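Housekeeping and Laundry Skills, Unit 4
Folding on the Bed: T-shirts and Other Light Tops
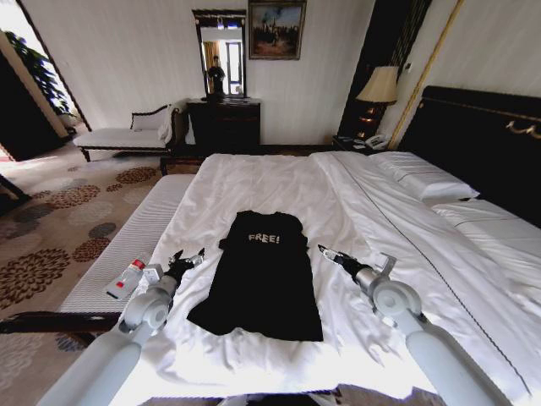

Fig. 4.1. Black T-shirt laid face up on a made bed, neckline toward the headboard.

Prepared by Dagný Toft for the evening group at Storkside. Please bring this handout also to the Saturday practice, together with two T-shirts of your own, one of them dark.

1. Why we begin with the bed

In Unit 3 we worked at the long table in the laundry room. In a private home or a holiday apartment you will rarely have such a table. The bed is usually the largest flat surface, and the guest's or client's clothes are often found near it. For this reason the bed fold is a separate skill in our course, and it is tested separately.

A bed is softer than a table. When you press on the cloth, the cloth goes down and the cover moves with it. Students who fold very well on the table are sometimes surprised at how crooked their first shirt on the bed becomes. Use less pressure, and smooth from the middle to the sides with an open hand.

2. Preparing the surface

Pull the top cover flat in the part where you will work. The whole bed does not need to be perfect at this stage. In Fig. 4.1 the white bedding has soft folds and creases around the shirt, and it is still possible to fold there, but a fold in the cover under the shirt will show itself as a false line in your work.

Look also at what is lying near. A bench at the foot of the bed, as in the figure, is useful for finished piles. Small things such as bottles should be moved to a shelf or night table before a pile goes there. Check that every cap is closed.

Dark cloth on white bedding is easy to see but it collects lint. Shake the shirt once, away from the bed, before you lay it down.

3. Position of the shirt

Lay the shirt with the neckline toward the head of the bed and the hem toward the foot. You stand at the foot. If the bed is too long to reach comfortably, pull the shirt closer to you and do not lean on the mattress with your knee.

Face up or face down? For the Van Wijk fold, which we use in this course, the shirt starts face down, so that the print is outside when you finish. Face up is the checking position. In the checking position you look at three places: the collar, the underarm seams and the print. The shirt in the figure has the word "FREE!" across the upper chest, and on such a shirt the print is also a good guide for the eye. When the letters run level and the shoulders do not, the shoulders must be corrected.

4. The fold, step by step

Turn the shirt face down and smooth it.
Take the left shoulder and the left side of the hem. Bring this side to the center of the back.
Fold the sleeve back on itself, so it does not go past the new edge.
Repeat on the right.
Bring the hem up to just below the collar.
Fold once more in half - twice for children's sizes - and turn the shirt over.

The finished pieces should be 27 cm wide, to fit the Skatley drawer boxes in the training room. Use the cardboard template for the first few shirts and then try without it.

5. Common mistakes

Sleeves spread wide after the first fold. Collar pulled to one side. Hem uneven because only one corner was lifted. Pile placed against the pillows, where it leaves a mark and falls over when somebody moves the cover.

6. For next time

Read pages on knitwear in the Trurkano booklet. Suryani Govindasamy will take the group for Unit 5, in Room 839. Bring one thin sweater. Practice sheets are to be handed in to her at the start of the lesson, with your name on both sides.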